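About Us

Mellor Garden Room — small tools, watering cans, basins, pots. Also classes.

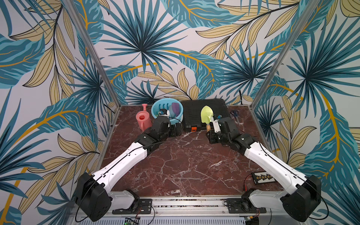 We started as a Saturday table. One folding table, a box of trowels, a sign somebody spelled wrong. People kept asking if we'd be there next week so we kept coming back, and after a couple of years we took the lease on the corner unit on Wurent Street. Still there. Green door, ring the bell if it sticks.

What we do

We sell and lend the small stuff. Hand trowels, plastic basins, watering cans in grown-up sizes and toy sizes, seed trays, twine, labels, gloves if we have them in (kids' sizes go fast, call first). No mowers, no hedge trimmers. We get asked every week. Sorry.

We also run potting sessions. Tabletop gardening, start to finish — fill the can, tip the soil in the basin, trowel it into the pots, plant, water, clean up. The clean up is part of the class and yes we do check. Basins get rinsed and stacked, trowels wiped and hung, cans emptied before they go back on the shelf. A can left full overnight goes green inside and then it's somebody's whole morning.

10 places per session. We tried more once. Too many elbows.

Who comes

Mostly families, some school groups, a few regulars who have been doing the Wednesday slot forever and have there own pots in the back. Last year we had 269 people through the classes, our best so far. Beginners fine. Plenty of people come in never having held a trowel and go home with a tray of lettuce.

The lending shelf

Called Corkeo, long story, it was the name on the old shop sign and we liked it. Take a tool home, bring it back within two weeks, brush the dirt off first. Free for members. There's 450 items on the shelf at the moment, counting the cans. Things we're always short of: narrow trowels, anything with a long spout, basins with slots for draining. If you have spares in the garage we'd love them. Cracked ones no thank you.

Colors — people ask. We like bright. A coral watering can is easy to find in wet grass and a brown one isn't. Same goes for basins. When we re-order we pick the brightest in the catalog and that's the whole policy.

The Cullamano beds

Our outdoor plot, five minutes' walk from the shop, past the laundromat. Raised beds, one tap, a bench. Classes move out there from June if the weather holds. Bring a hat. The tap is slow so fill your can at the shop before you walk over, you'll thank us.

Beans did great this year. Carrots did not. We're trying the carrots again in the deeper bed.

Prices

Potting session, kids: pay what you can
Potting session, adults: see the board, it changes with the soil price
Membership: yearly, ask at the counter
School groups: we come to you or you come to us, email for dates

The spring plant sale raised 700 dollars, all of it spent on soil and the new shelving. The shelving is up. The soil is mostly in the hallway, mind your step.

Find us

Mellor, corner unit, Wurent Street. Parking out back, two spaces, the other one is the bakery's. Open most mornings and all day Saturday. Closed when it's icy becuase the step is bad.

Bags of potting mix have to be ordered by noon for pickup the next day.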